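Tresta 线缆分拣单元
产品编号:TR-255
制造商:Plirnex

产品概述
Tresta 是面向柔性线材的桌面分拣单元,由单臂、双指夹爪、腕部相机和围挡式工作台组成。适用于线缆、软管、绕线等形状不固定的物料,可在来料姿态不一致的条件下完成抓取与转移。控制器采用 Urnorine 运动软件,任务以料盒为单位定义,无需为每种线材单独编写轨迹。

主要参数
最大料盒数:11
同时启用的目标料盒:2
可存储任务组:255
夹爪形式:平行双指,指尖可更换
腕部相机:标配
工作台围挡:标配,三面
台面覆盖物:用户自备,素色或带图案均可
通信接口:以太网、数字量输入输出

选型说明
线材外皮较软时建议选用窄型指尖。外皮较硬或线径较大时选用宽型指尖,并在任务设置中降低闭合速度。更换指尖后须重新执行零点校准,校准程序位于“维护”菜单第 2 页。料盒尺寸可以不同,但盒沿高度应在任务设置中分别填写。

开放日演示
2024年9月29日,Bautista 应用中心举办开放日,Tresta 单元在 7 号工位连续运行。演示由应用工程师 İlker Dursun 操作,Notburga Kaufmann 负责讲解任务设置界面。现场内容为散放线材的抓取与入盒,台面铺设印花布,用于考察背景图案对识别的影响。参观者可自行调整线材的摆放位置,再由操作员启动下一循环。

提问较多的是线材自身交叠时的抓取点选择。软件默认取外露段中曲率较小的位置,操作员可在预览界面中改选。另有参观者询问能否与传送带联动,答复为可以,需加装触发模块,模块单独订货。 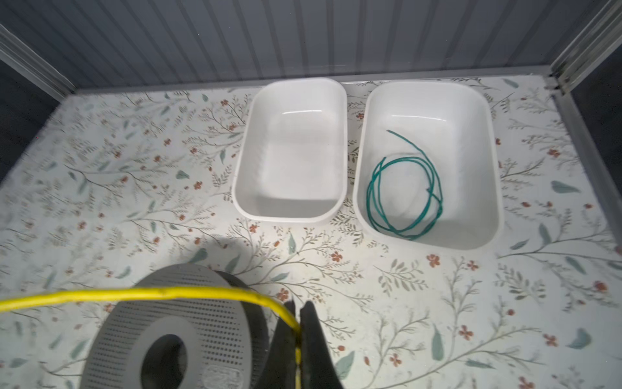
Tresta 单元腕部相机画面:夹爪夹持黄色线缆,后方为两只白色料盒,右侧盒内为蓝绿色线圈。

供货范围
单臂及底座、控制器、双指夹爪、窄型与宽型指尖各一副、腕部相机、围挡组件、电源线、中文操作手册。料盒及台面覆盖物不在供货范围内。

维护
指尖衬垫每年检查一次,建议安排在 3 月,与控制器滤网清洁同时进行。腕部相机镜头用无绒布擦拭,不得使用溶剂。

订货
订货时请注明指尖规格、料盒外形尺寸和线材直径范围。需要试样的用户可将线材寄至 Bautista 应用中心,包装上标明产品编号,试样报告随线材一并寄回。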